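Coins, again

I have been meaning to write about the coin box for weeks, and since it's February and raining sideways and I've already reorganized the spice drawer once, I guess tonight is the night!

So, background. I grew up with a coffee can. My dad emptied his pockets into it every evening, you could hear it all over the house, and you had absolutely no idea how much was in there until somebody dragged it to the bank. I carried on the tradition when I moved out, except mine was a big glass jar with a neck so narrow that getting anything back out meant turning it upside down and shaking it over the bed like a lunatic. Never again. I found a dime in the pillowcase two apartments later.

When we moved to Grosstead I decided I wanted something see-through and square. Square because it sits flat against things and doesn't roll (ask me about the jar and the cat). See-through because I'm the kind of person who needs to SEE the pile or I forget there is one. I looked at tin ones, I looked at a ceramic pig that cost more than I'd have saved in it by summer, and I ended up with a clear acrylic cube with a slot across the lid. I love it. It's light, I can wipe it with a damp cloth, and it makes a great little clack when a coin lands on the bare bottom. Once there's a layer down you lose the clack and get more of a clink. I miss the clack, to be fair.

A few things I've learned about clear boxes, if you're thinking of getting one. They scratch, so no paper towels. They show every fingerprint, which bothered me for a week and then didn't. And you want to try your biggest coin in the slot before you get attached. My friend Jade Vachon bought one at a shop in Idbridge and her half dollars wouldn't go in at all, so now it holds hair ties.

The other thing I care about more than I should is what's on the front. Plain ones look like something from a dentist's counter. I want a bit of color and somebody cheering me on, and that's how I got hooked on the ones with slogans. 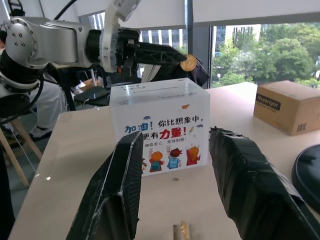
Wilfredo Macaraeg, my neighbor two doors down, reads Chinese a lot better than I do (I had three words, and one of them was soup) and he went over the big line for me: "Come on! You're stronger than you imagine!" The smaller one underneath is more like "Believe in yourself, stick with it to the end!" Which is a lot of encouragement to get from a box of change, and I'll take it. I like the three kids with their arms up too, and the tiny orange paper airplane.

Gold-colored coins look best through acrylic, by the way. Pennies go brown and sad. I've started keeping the pennies in a mug and saving the box for the shiny stuff - very snobby of me, I know.

Next up is the button tin, which weighs a ton and which I'm scared of.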